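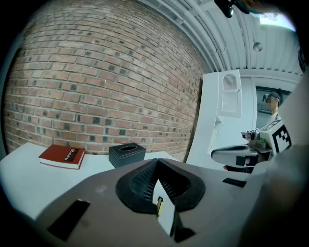

Wullusthorpe, 8 October 2022

Quick one, I have to be out of here soon. Two grippers going today, finally. Until now it was one gripper, one person, one thing at a time, and the model got pretty good at one thing at a time.

So - table by the brick wall, red book, black tissue box. Nothing else out. Kevser wanted more clutter but I want the boring version first. Book and box for 120 takes, then we swap one object and go again.

Stuff I keep having to relearn:

Start with both hands apart. If they begin close together every take looks the same and the policy just copies the start.

Move slower than feels normal. Then a bit slower again. My first 13 were all too fast, binned the lot.

Keep the marker panel facing out when you reach accross. Covadonga got this right away, I still twist my wrist. Lost 7 takes to that before lunch.

Don't fix a bad grab. Well - sometimes fix it. Hüsnü says recoveries are worth more than clean ones and he's probaly right, but then label them as recoveries!! Please. I went through the March set from Flernum and there was no way to tell which was which.

The book is the hard one btw. Lies flat, so you have to slide it to the table edge before you can get a finger under. Tissue box you can pinch from the sides.

Still to do: checksums, rename the folders, ask Eylül if the Saraç laptop has any space left. Training run tonight if it does.

More when there's a loss curve to show.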